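July 24, 2026
Prarkbridge bench, bimanual cell. Teleop recording, plate-to-tray task.

Carried on with the Tesen task list, item 4: right arm takes the plate by the rim and moves it onto the tray with the orange still on it. Left arm to stay parked open until the board step. Leader arms rezeroed before starting. The wrist offset on the right leader was out by 3 degrees again, same joint as last time. Corrected in the config, not in the hardware.

Gripper force limit set to 85 per cent for the first batch. At that setting the plate tips when the fingers close too near the top of the rim, and the orange rolls. Operators should come in from the left, fingers slightly down, and pause at the rim before closing. The pause costs time but gives the policy a clear state to learn from. 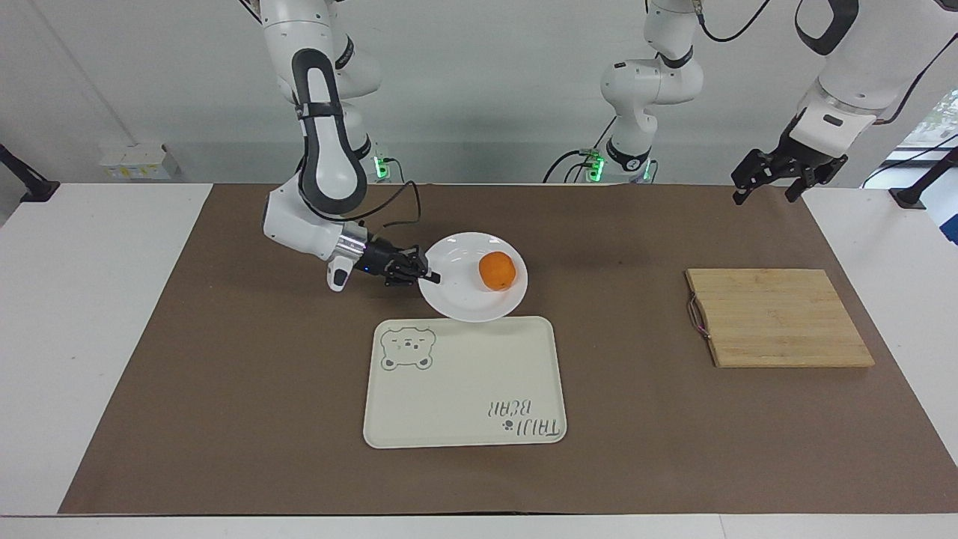
Right gripper at the left rim of the plate. Left gripper open, behind the board.

Episode count for the task now stands at 211, including the Hendinau set. I have not yet checked whether the Hendinau episodes use the same tray position. If they don't, they go in a separate folder and the count drops.

Latency on the right side felt worse after lunch, around 4 frames by eye. Log not yet looked at. Restarting the bridge process cleared it, so I suspect the buffer and not the cable.

To do:
Mark the tray corners on the brown mat in pencil.
Try a lower force limit with the same approach.
Agree with Engelhardt whether dropped-orange episodes are kept as failures or deleted. I would keep them — we have very few failures in the set.
Board step by teleop in August, once the left leader has its new trigger spring.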